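1/ Moved out of the Fliltcombe place in April after 3 years. The rent was 900 when I signed and 947 by the end. Writing down what I learned about getting a deposit back, in case it helps someone.

2/ Read the lease again before you start cleaning. Mine asked for the oven and the window tracks by name. It said nothing about carpets, so I skipped the rental machine.

3/ Do one room at a time and finish it. I left a sponge in whichever room I was working on and didn't carry it to the next until the first was done.

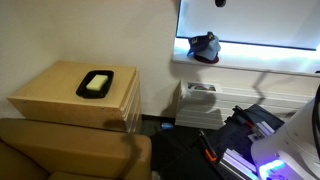 4/ Nail holes: fill, wait overnight, sand, then touch up. I bought the small tub from Ndung'u Hardware and used less than half.

5/ Ask for the walk-through in writing. Stelar, the management company, took 2 emails to answer – keep both.

6/ Check every shelf and drawer last. Small laundry is what gets left behind, socks most of all.

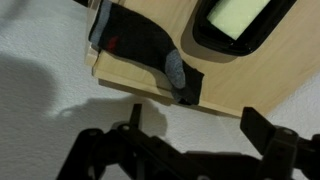

7/ Transfer the electricity the day you hand in the keys. I forgot and paid for two extra days.

8/ Give them a forwarding address even if they don't ask. The check goes by mail.

9/ Mine came back minus 47 for a blind in the kitchen. It was cracked when I moved in, but I had no photo of it. Take photos the first day.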